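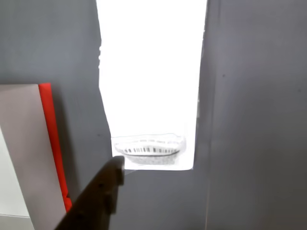

2 min read

Drena oval basket, small: review

The Drena is a white oval basket with slots in the side wall and a wavy rim. I bought two in October for shelf storage. The slots let air through and take a label tie up to 6 mm wide. The rim has no sharp molding line.

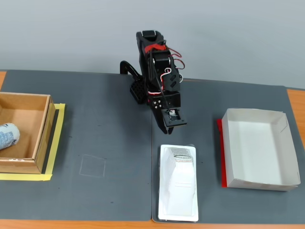
Stacking is the weak point — the wavy rim gives the next basket little to sit on, and a stack of four leans. The Drelum equivalent nests better but costs more. Cleaning takes a brush, as dust collects in the slots.

Rating: 4 out of 6. Adequate for light items.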